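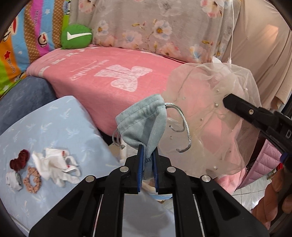
*The jaws of a hand-held gripper closed on a small drawstring pouch.*

Meinir Lloyd has spent most of her working year picking up cloth. She runs the teaching sessions at Prindis, where people hold a gripper and do household jobs with it so that a robot arm can later learn the same moves.

"Fabric is the slow part," she said when we talked in November. "A cup is a cup. A pouch is a different shape every time you put it down."

Her team recorded 356 runs of tidying small soft items at the Fascombe site. She threw out 70 of them. In most of those, the person teaching had let go too early or changed their mind halfway.

"If you hesitate, the arm learns to hesitate," Lloyd said. "I tell people to decide before they squeeze."

Before this job she worked at Jekham, where arms were driven by remote control from a desk. She liked the chair but missed having any feel for the cloth.

"You'd pull and not know how hard. With the tool in your hand you get some of that back through the handle."

New teachers get 40 minutes of practice before anything is saved. Her colleague Rosser sits with them and mostly keeps quiet. Drawstrings come late in the practice, after towels and socks.

I asked what she still finds hard.

"Cords. They go where they like. I did 2 hours on cords yesterday and kept four runs."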